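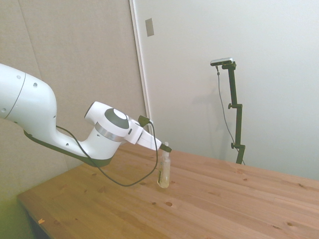 图1 采集工位,机械臂夹持小瓶,右后方为支架相机

请输入关键词 搜索

Plimosis 项目进展报告(第二期)
报送:MacLeish 基金项目管理组
报告期:截至11月

一、总体情况

本期计划采集抓取与放置示教样本400条,实际入库215条。差额主要来自返工,设备停机只占小部分。我们不打算把这215条说成“阶段性突破”:它们能用来训练,但能训练出什么,目前证据很薄。

申请书里写过,样本量上去之后,策略对瓶类物体的泛化会“自然改善”。这句话当时由我们自己写下,现在看依据不足。本期没有看到支持它的数据,也没有足够的数据推翻它。

二、采集工作

任务仍限于桌面小瓶:夹住瓶颈,提起,移到目标点,松开。操作员遥控完成,每条样本同步记录关节角、夹爪开合量和两路图像,一路来自夹爪上方的小相机,一路来自桌后支架上的相机。

入库之前每条都要人工复看。复看标准在本期中途收紧过一次,原先只看瓶子是否到位,后来加上了两路图像时间戳对齐、夹持点落在瓶颈、松爪后瓶子不倒。按新标准回头筛旧样本,淘汰得比预想多。前一份报告里的入库数因此偏乐观,请以本报告为准。

透明瓶身是最麻烦的一类。反光随位置变化,木纹又会透过瓶身进到图像里,标注员之间对瓶底轮廓的判断经常不一致。Nastik 提供的自动标注工具在不透明物体上尚可,用在透明瓶上,我们抽查后决定停用,改回手工。供应方答复说新版本会解决,我们没有见到新版本,进度安排里也没有把它算进去。

三、初步训练结果

用入库样本训练了2个模型,结构相同,随机种子不同。两者在熟悉位置上都能完成大部分抓取,换到桌面另一侧后表现明显下降,而且下降的方式不一样:一个倾向于提前合爪,另一个在瓶口上方徘徊。种子一换结论就变,这种结果不宜对外引用。

合作方 Garunine 在联席会上展示的成功率曲线,用的是他们自己的评测脚本,中途人工扶正瓶子的回合也计为成功。我们要求统一口径,对方原则上同意,脚本还没有改。在改完之前,我们建议项目组不要把两边的数字放进同一张表。

四、问题与风险

1. 样本多样性不足。瓶型少,桌面只有一张,光照基本固定。继续在同样条件下堆数量,入库数会好看,对模型的帮助存疑。

2. 夹爪相机的线缆在部分姿态下会进入画面。模型有可能把线缆的位置当作线索。我们还没有做遮挡对照实验,所以只能说有可能。

3. 操作习惯。熟练操作员的轨迹很接近,新手的轨迹杂乱但覆盖面大。以前默认前者质量更高,这个默认没有检验过。

4. 复看人力。复看一条样本的时间大约是采集时间的2倍,预算里没有单列这一项,目前从标注费中支出。

五、下期安排及请示

(1)采集目标维持400条,不上调。其中一部分留作评测,不参与训练,划分在采集前确定并存档。
(2)先做线缆遮挡和换桌面两项对照,再决定是否扩大采集。如果对照结果不好,我们会建议缩减后续采集经费,转到评测上。
(3)请批准复看工作单列预算,金额见附表。
(4)请协调 Garunine 方提供原始回合录像,只有汇总数字无法核对。

上期审阅意见问,能否在结题前给出一个“可推广”的成功率指标。以目前的样本,给不出。等换桌面对照做完,可以给出一个限定条件的数字,条件会和数字写在一起。

附表:经费执行情况、样本淘汰原因分类(另附)

相关文件
Plimosis 项目进展报告(第一期)
样本复看标准修订说明
Nastik 自动标注工具抽查记录
与 Garunine 联席会议纪要
MacLeish 基金中期检查材料清单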